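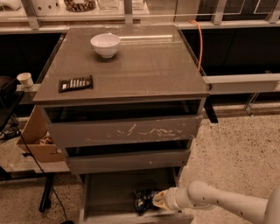

Home | Magazine | Living Abroad | Language | Contact

LIVING ABROAD

Learning Polish from the woman downstairs

When Elmarie Botha took a job teaching English in a small Polish town, she packed two grammar books and a set of flashcards. The flashcards lasted until Tuesday of her first week.

"I went into the baker's and said my sentence," she tells me. "It was a beautiful sentence! I'd practised it all the way down the hill. And then the girl asked me something back and I had nothing. I bought a loaf I didn't want and went home."

Home was a flat above Halina Bielecka, a retired school librarian with strong views on soup and no English at all. Halina had heard the new tenant muttering verbs on the stairs. She knocked that evening at seven, pointed at her own kitchen, and that was the first lesson.

I've met plenty of teachers who live abroad for years inside a bubble of other teachers. I did it myself in my first posting, and I still wince at how little I could say by the end. So I love hearing from people who did it differently, and Elmarie's way was wonderfully simple: she peeled things. Potatoes, mostly, and beetroot when it was in season. Halina talked the whole time and Elmarie said whatever she could.

"She never slowed down," says Elmarie. "If I didn't understand she said it again, louder, and waved the knife. But she'd remember the words I had missed, and they'd all come back the next night in a different story."

It took her 14 weeks to follow one of those stories from beginning to end. It was about a cousin, a borrowed bicycle and a priest, and she laughed in the right place (Halina put down the knife and clapped).

What delights me is how much this changed her own teaching. Her teenagers at the language school had been silent for most of the autumn, and she had put it down to shyness. Once she was a beginner herself every evening, she knew exactly how that silence felt. She stopped correcting every slip. She brought in vegetables. One class spent a whole hour arguing in English over whether dill belongs on everything, and she could hardly get them out of the door at the bell.

Mark Anthony Dumlao, who taught in the next room, borrowed the idea for his own pupils and swapped the vegetables for board games. He had been in Poland for four years by then and was still ordering lunch by pointing. He now goes down to Halina's on Thursdays too, and is said to be a poor peeler but a very good listener.

Elmarie's contract was for a single school year. She has since signed on for three more. Her Polish still has holes in it, she says, and they are odd ones: she can discuss pickling at length but needed help to open a bank account. At the bank she asked the clerk for "the paper for feeding money", and he understood her perfectly.

The grammar books are back in use, by the way. She reads them in bed and keeps finding things Halina has already told her.

More from Living Abroad
- A winter of night trains, by Marlina Wattimena
- Hạnh Quách on teaching her first class of adults
- How to find a language partner in a small town
- Letters: your worst mistakes in a second language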